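About us

Hello, and thanks for clicking through to the page most people skip! I'm Laiba Tanoli and I run Talpur Bakery, a small bread and bun bakery on the hill side of Inville. If you've had the seeded rolls at the station kiosk, or the long loaves they slice up at the school on Costberg Lane, you've already met us in a way.

I didn't train as a baker. I did the wages at a carpet warehouse for years and baked at the weekend, mostly flatbreads and the soft milk rolls my nan used to make, and I gave them away to whoever was standing still. Then the warehouse closed, and my neighbour Funmilayo Obi asked if I'd do the bread for her daughter's wedding. I said yes before I'd thought about how many people that was. We borrowed the kitchen at the back of the chapel hall and I made 313 rolls in two batches, the second lot a bit darker than I wanted, and three people rang me the week after asking where they could buy them.

So I went looking for somewhere with a decent oven. What I found was the old chip shop at the top of Javent Road, with no oven at all, a damp back wall and a counter I still love. Funmilayo came in with me as a partner (she is much better at talking to landlords than I am) and we opened one November with four kinds of bread and a cash tin.

There are six of us now. Funmilayo looks after orders and the money. Parveen Cheema is on the morning bake with me, and her sister Tahira does everything sweet – the cardamom buns are hers, the recipe is hers, and no, I can't give it to you, I've asked. Kulsoom Sethi runs the shop and knows most of your names and what you have on a Saturday-sized shop even when it isn't one. Our newest is Tahira's son, who washes up after college and is learning to shape.

What we bake

The everyday white is the one we sell most of, by miles. Then there's the brown, the seeded roll, the milk roll, a rye that a few of you are very loyal to, and a sourdough that took me two winters to be happy with. It's fed twice a day and lives in a lidded tub with 733 written on it, from the old chip shop's phone number, which was still painted over the door when we moved in. I never got round to thinking of a proper name for it.

We get our flour from a mill two valleys over and we've stuck with them even when the price went up. It behaves differently through the year and you might notice the loaf is a touch flatter in a wet spring. Salt, water, yeast or starter, and that's your lot in the plain breads. The milk rolls have butter in, and the buns have butter and egg. We do bake with nuts and sesame in the same room, so if you've got an allergy please talk to Kulsoom before you buy anything, she keeps the full list behind the till.

How the night goes

Parveen and I start at ten at night. The doughs have been mixed by Funmilayo in the afternoon and they've had their slow rise in the cold room, so we go straight on to dividing and shaping, radio on, door propped open if it's warm. First loaves go in just after midnight. The buns are last because Tahira won't have them sitting about. By half past four the racks are full and one of us does the round with the van – the kiosk, the school, the two cafés down by the river – while the other one scrubs the benches and puts the kettle on.

I like the driving more than I thought I would. It's quiet, you see the odd fox, and the whole van smells of crust.

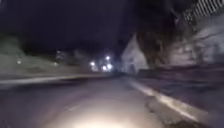
A dark road with a grass bank on the left.

If you're on the round and your order is ever short or wrong, ring the shop before eight and we'll sort it the same morning if there's bread left to do it with.

Come and see us

We're open from seven until we sell out, which in practice means early afternoon. You can order ahead by phone or at the counter, and it helps us a lot if you do that by noon the day before for anything more than 10 rolls. Wedding and party orders need two weeks, please, and a chat with Funmilayo about ovens and fridges at the other end.

We also run a bread morning for beginners every so often, four people round the big bench, and you take home what you make. Dates go up on the shop door first and on here when I remember. Wear something you don't mind getting floury, and bring a bag!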